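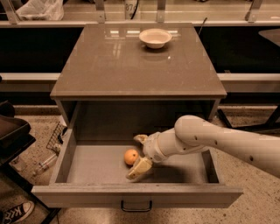

Photo: Ilze Dambrauskienė / Okholm

Okholm Shared Kitchen - Furnishing and Storage Group
Minutes of the meeting held Thursday, Room 11

Present: Natália Kollár (chair), Sunee Nuchit, Tsegereda Tekleab, Ilze Dambrauskienė (minutes)
Apologies: Lucinda Montoya

1. Minutes of the previous meeting
Approved with one correction: the invoice number under item 4 should read 1057.

2. Drawer cabinet
The group reviewed the photo of the gray-brown cabinet with its wide, light gray drawer open and an orange inside. Ms. Tekleab asked that fruit be kept in the white bowl on top and the drawer reserved for table linen. Ms. Nuchit preferred to keep the top clear - the glossy surface shows every mark. It was agreed that the bowl will stay and that fruit will not be stored in the drawer.

3. Handles
Marchetti has quoted $802 for replacement handles throughout the kitchen. The chair noted that the dark metal handle on the cabinet is acceptable as it stands. Decision deferred until Ms. Montoya is present.

4. Drawer liners
Ms. Nuchit will request samples from Brullby in two shades of gray.

5. Other business
None.

The meeting closed at 5 p.m. The next meeting will be held in September.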